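Notebook, wire handling cell, Cenance project
April, started 9.40
Written by me, read by Zulema Zapata before lunch

Subject: working rules for the red wire task, second draft. The first draft was too long and people did not read it to the end. I try again with fewer words.

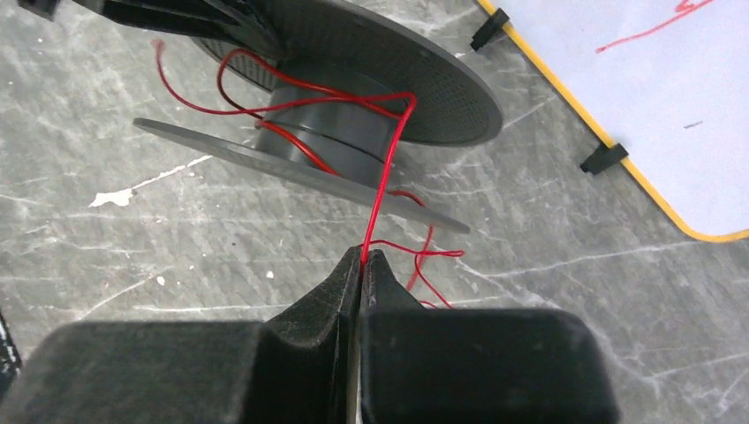
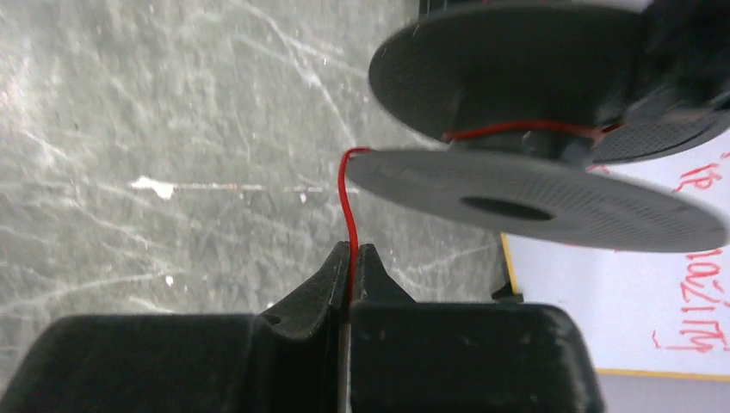

Red wire, gripper and spool.

Rule A. The speed limit while the fingers hold a wire is 200 mm per second. It is valid also in manual mode. In the Devadiga procedure there is an exception for manual mode and I propose we do not copy it. A person who is jogging the arm looks at the fingertips and does not look at the spool.

Rule B. Before the first grip of a session, the operator checks the free end of the wire. If it is frayed, cut it clean. Eye protection is on for cutting, also for a very short piece.

Rule C. If loose loops are near the fingers, stop and clear them with the arm in protective stop. Reaching in during a pause of the program is not allowed. A pause is not a stop. Ese Balogun asked me to write this sentence in capitals, but I think it is enough to write it one time and train it.

Rule D. The force setting is changed only by the person who signed the risk assessment, and the old value is written in this book next to the new one. Last month we found 69 in the controller and 60 on paper. It took the whole afternoon to find out which was correct (the controller).

Rule E. Fingertips are inspected every 2,000 grips. Look for wear at the point and for dust on the inner faces. Wipe with a dry cloth, no solvent. The Cikel sheet permits solvent, but for their rubber pads, so it does not apply to us.

Not decided yet:
- If the floor area of the task must be marked with tape. Zulema says yes, at least on the side of the door. I agree but I don't know which width the site rules ask for.
- If two people are needed when the spool is changed. Ese wants two. I would accept one person with the arm locked off and the key in the pocket.

11.15. Zulema returned the draft with remarks. She wants "must" everywhere in place of "should", and she is right, in the first version I mixed them. Corrected above.

To do: ask Nakden for the newer version of their lock-off form, ours has no line for the time of release.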